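Killcombe Robotics Club: Bench Notes
5 Apr 2022

The Davard challenge asks for one thing: plug stuff in. A toddler can do it, which is why we keep toddlers away from the judging. We have 8 minutes a run and two arms, plus more cable than anyone admits to buying.
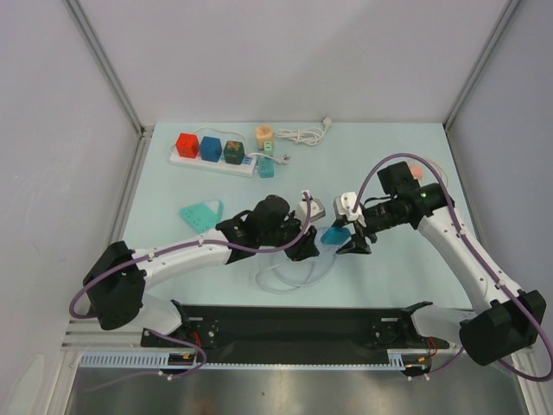 Gallico bench, both arms over the table. Adapters to the back, cables everywhere. 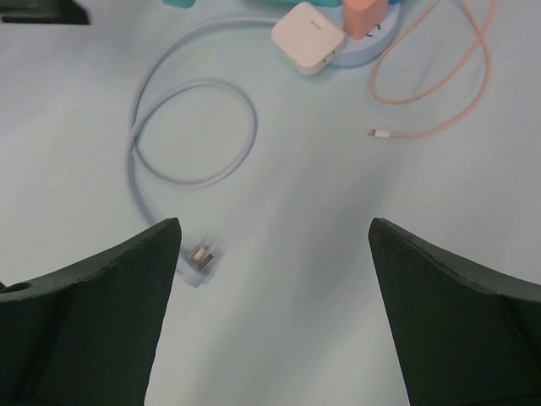
Our score so far is 21 out of 200 - a club record, sadly. The finals are in June. Bring snacks, and please stop borrowing the good screwdriver.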